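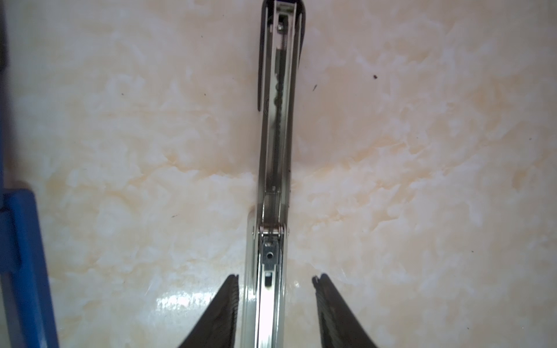

*A view of the inside: the open magazine of a metal stapler, with the coiled spring running down the channel.*

**Brokdale opens a stapler repair bench, and you're all invited**

Hello from Brokdale! I'm Ruba Daher, I run the stationery shop, and I've got some news I've been itching to share. From December we're mending staplers. Proper metal ones, the sort that have sat in a desk drawer for years and jam every time you've got a stack of invoices to get through.

It started with my own. I'd had it since my first office job and one morning it just gave up on me. Jihad Shboul, who looks after our back counter, opened it up, fiddled with the spring for 15 minutes and handed it back. I've used it every day since (and I've been a bit smug about it, I'll admit).

So we asked customers to bring theirs in for a trial. Chidiac, the accountants up the road, sent over a whole boxful. By the end we'd had 60 staplers across the counter, and Jihad got more than 50 of them stapling again. Mostly it was bent staples stuck in the channel, or a tired spring that wasn't pushing the strip forward any more. Sometimes it was only fluff!

Bring your stapler in with whatever staples you normally use, please. Half the trouble we saw came from people loading the wrong size, me included. Jihad will open the top, clear the channel, check the spring and the hinge, and give the whole thing a wipe. If it needs a part we'll ring you before we order anything. Small jobs are usually done while you wait, and there's a kettle.

"I like the long ones best," Jihad told me when I asked him for something to put in here. "Open the top and it's all there to see. You can work on it with a small screwdriver and a bit of patience."

The first 100 people through the door get their check for free. After that it's a flat fee, and the price list will be up by the till. We can't take electric staplers yet, sorry, though Randa Rizk is learning how to do those and I'll shout about it when she's ready.

The bench is open from 10 in the morning until 4 in the afternoon, at the back of the shop past the envelopes. If you write for a local paper or a newsletter and want to come and have a go yourself, ask for Nisreen Hakim at the front desk and she'll find you a stool and a stapler.

**Press contact:** Nisreen Hakim, Brokdale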